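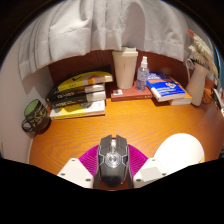
Workplace Health, Unit 4: Setting up a desk for long hours
Handout to go with the lecture of Wed 5 June
Tutor: Ilham Benmoussa

Last week we dealt with lifting and carrying. This unit covers seated work, mostly at home, where few people have had any advice on how to arrange things.

4.1 The chair

Set the chair before anything else. Feet should be flat on the floor and thighs more or less level. If the desk is too high, raise the chair and put something firm under the feet. A box file will do. Armrests are useful only if they let you pull right up to the desk. If they knock against the edge, lower them or take them off.

4.2 Screen

The top of the screen should be at eye level or a little below. People who wear varifocals often need it lower, as they otherwise tip the head back to read. Laptop users need a separate keyboard if the screen is raised.

4.3 Keyboard and mouse

Keep both at the same height and close to the body. The most common fault in our own survey was the mouse pushed out to the side or behind other things, so that the arm was held straight for much of the day. A mouse that is too large or too small for the hand makes the fingers grip. Try one before buying it where you can. Those who seldom use the number pad can save a good deal of reach with a shorter keyboard.

4.4 Light

Place the screen side-on to the window. Facing a window tires the eyes, and sitting with your back to one puts glare on the screen. Thin curtains cut the glare without making the room dark. A lamp should light the paper and leave the screen alone.

4.5 Breaks

Short and frequent is better than long and rare. Get up for phone calls. Changing from typing to reading counts as a change of task, though it is no substitute for standing up.

4.6 The Greltcombe survey

Erick Obura and Brendan Mac Suibhne sent a form to 519 home workers in December and had 377 back. Of these, 252 reported neck or shoulder pain in the previous month. Note that people in pain may be more likely to reply, and that the form did not ask about pain before they began working at home. We shall come back to both points in Unit 6.

For the seminar

Measure your own desk, chair and screen height and bring the figures. Write 100 words on one change you would make and what it would cost. Read the Waweru case notes, pages 3 to 8.

Clyde Crenshaw is taking the Binby group; the room is unchanged.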